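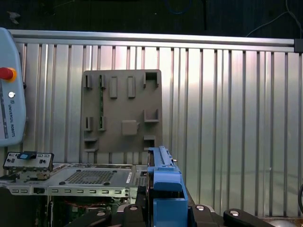
The long fingers bend before the connector moves, and a force number from the controller will not show it. So wrote Ó Dubhghaill in a comment under my last entry, and I was a little annoyed to read it, but it is a fair remark and I used the first half of the morning to check.

8 Nov 2022
Reading time: 3 min

Bench: UR arm, fixture board on the ribbed wall, computer chassis in front of it. Gripper today is the Neven with the long blue fingers. The Deltton is on the shelf with its short fingers and I will put it back after lunch. Wrist camera stays the same for both, I did not touch its mount.

First the bending. I closed the Neven on a steel block at three force settings and put the dial gauge on the fingertip. At low and middle setting I could not read any movement I would trust. At the high setting the needle went clearly, and it did not come back to the same place when I opened. I repeated it and got the same behaviour. So the comment is right for the high setting. For the small parts on the fixture board we never go that high, but for pulling a connector we do.

Then the picking. Same program for both grippers, only the tool centre point is changed. Parts go from the slotted clips and the block holders on the board to a tray and back again. The whole series so far, October runs included, is 441 picks. Failed picks: 19 with the Neven, 93 with the Deltton. Before anybody is too happy with the Neven, please note that most of the Deltton failures are from the narrow clips, where its fingers are too thick to go in beside the part. If we print thinner tips for it, the comparison could look different. I should have thought of this in October.

What I don't like with the Neven:
- the fingers are so long that they cover part of the wrist camera view exactly when I want to see the lower corner of the board
- the body is wide, and on the low approach to the chassis I had to tilt the wrist more than the program allowed. Changed the limit by hand, wrote it in the config file with my initials.
- the cable needs more slack on the last joint. I made the loop longer and it has behaved since then, but I have only watched it for a short time.

Grey wall behind the board: the ribs give strong reflections in the wrist camera. I tried lower exposure and the board became too dark to find the edges of the holders. A matte sheet behind would be cheap. I will ask for one together with the Kaltex order, so we pay the delivery once.

Still to do
Redo the high force test with the fingers clamped closer to the body, if the screws allow it. Print thin tips for the Deltton (PETG, not PLA, the last ones softened near the motor). Run both again on the clips only. Answer the comment and say thank you.

The controller log for this morning is on the shared drive, in the folder with today's date. The first file in it is rubbish, I had the wrong payload set.

4 comments · 2 shares
Questions about the bench: use the lab mailing list
© Gripper bench notebook
Back to top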